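Flolham Community Board > Food and Kitchen > Sourdough bread goes stale too fast, what am I doing wrong?

orkwood_baker
Posted August 6, 2025
Hello everybody. I have been baking sourdough at home since the winter and I am quite satisfied with the taste. My problem is the storage. On the second day the crust is soft, and on the third day the crumb is dry. I keep the loaf in a plastic bag on the counter. My flour is the ordinary white from the Zieliński mill shop and I use 74 per cent water. Should I put the bread in the fridge? My neighbour says yes, my mother says never.

crumbcounter
Your mother is right. Staling goes faster at fridge temperature than on the counter. Plastic makes the crust soft, so use a paper bag or a clean tea towel, and stand the loaf with the cut side down on a board.

Buler_Street_39
I don't agree with the paper bag. I tried it for a whole month and by the next evening I had a brick. I live in a dry flat with the heater on all day, maybe this is the difference. Plastic keeps the inside good, and the crust you can bring back in the oven in a few minutes.

crumbcounter
Then you get mould. I threw away too many loaves in plastic last summer.

Buler_Street_39
In summer, yes. But now it is August and my kitchen is 2 degrees warmer than the street, at best.

slowrise
Why does nobody mention the freezer? I let the loaf cool completely, preferably overnight, then I slice all of it and freeze the slices flat on a tray before they go in a bag. In the morning I take what I need and toast it directly, without thawing. It works best if the slices are not too thick. My toaster has long slots, so even the middle slices of a big oval loaf fit in.

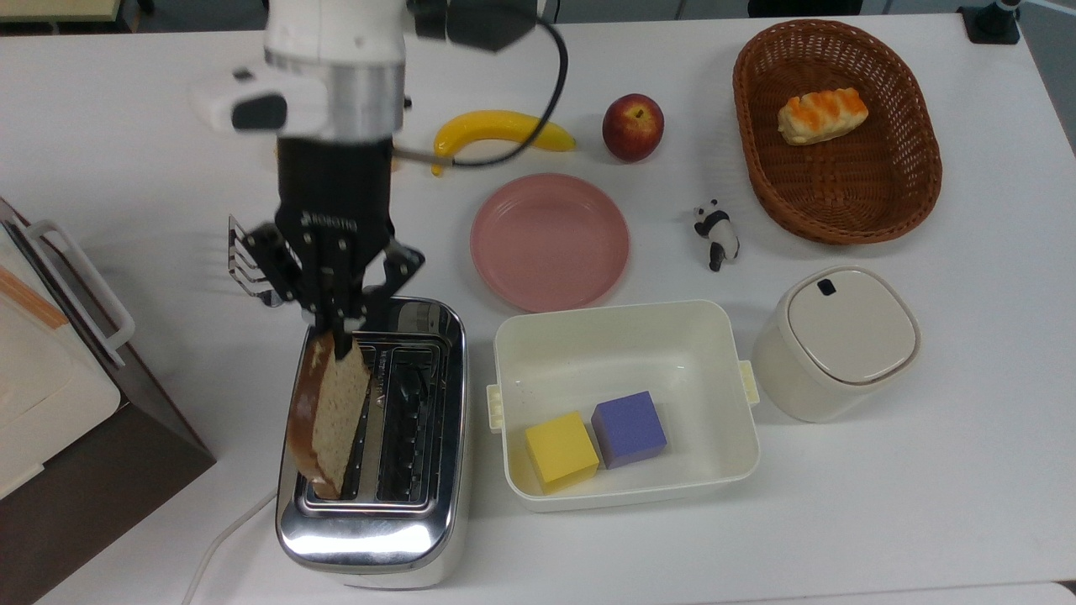
Toast time, one slice going in on the left.

The colour comes more slowly than with fresh bread, so I turn the dial up a little. If yours has a frozen setting, use that one.

orkwood_baker
Thank you, slowrise. Do you freeze on the same day as you bake? And does it not taste of freezer after some time?

slowrise
Next morning usually. If I slice it while it is still warm, the knife becomes sticky and the slices tear. For the taste, press the air out of the bag and eat it within a month. The loaf from last September which I found behind the peas was not a pleasure.

rye_or_nothing
With respect, this is a problem of white flour. Replace part of it with wholemeal rye and the bread stays moist for five days without any bag or freezer.

crumbcounter
It stays moist, but then it is a different bread. The question was about storage.

rye_or_nothing
A better bread, in my opinion.

orkwood_baker
Please don't quarrel, I will try both. This weekend I bake two loaves, one with some rye for the counter and one white for the freezer. My mother doesn't need to know about the freezer.

Thread views: 2,062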